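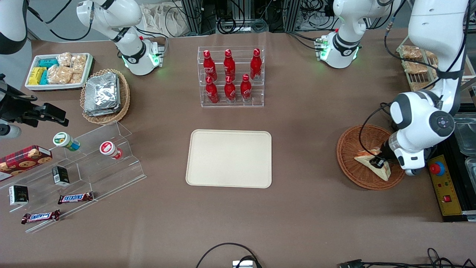 Last time I left you with a question: which chores around a house or a shop would you hand over to a machine tomorrow, if you had one? Most of you wrote down "making lunch" or "packing orders," and I want to start there, because packing a lunch order sounds like one chore and it's really a whole string of them. Take the sandwich first. The gripper has it by the bread, in a round wicker plate, and if you've ever picked up a sandwich with barbecue tongs you know the problem – squeeze too little and it slides out, squeeze too much and the filling goes somewhere else. Then there's the Coke, up on a clear rack with a second row behind the first, and a couple of those bottles are leaning. You or I would just grab one. A machine has to decide where the bottle is, how far it tips, and how to get it out without knocking its neighbor over. And all of it has to end up on that beige tray in the middle!

So, can machines do this yet? My answer this term is "sometimes, slowly, and with somebody standing by." I know that's a mushy answer. Let me make it less mushy.

What I mean by "can do"

When a company says its robot can pack a snack tray, ask these:

Did anyone reset the table between tries?
Were the items in the same spots every time?
What happened after a miss?

That last one is my favorite (you'll get sick of hearing it). A kid who drops a candy bar picks it up again. Lots of machines carry on as if they still had it, and set down nothing at all, very carefully.

Hard and soft, tall and flat

Sort your groceries by how they behave when you pinch them. Bottles hold their shape. Wrapped bars mostly do too, but the wrapper is shiny and it slips. Pastries in plastic bags are the worst of both, a soft thing inside a slippery thing, and the bag moves before the pastry does. Foil containers look easy until you lift one off a stack and two come up.

A little arithmetic

Say a packing job takes 30 separate grabs and the machine gets each one right 99 times out of 100. Sounds great, right? Multiply it out and you finish the whole job clean only 74 times out of 100. Try it yourself with 3 grabs, then with 30, and watch how fast it drops. This assumes a miss is never fixed, so go back and ask what one retry does for you.

For next time

Read the Idahosa handout, the first half only. Tobiloba Ogunleye is running the help session and has the spare copies. Then pick one chore you did this week and write out every single grab, push and turn in it, in order. Folding towels is fine. Bring it on paper, please – we'll be swapping them and marking the steps we think a machine would flub.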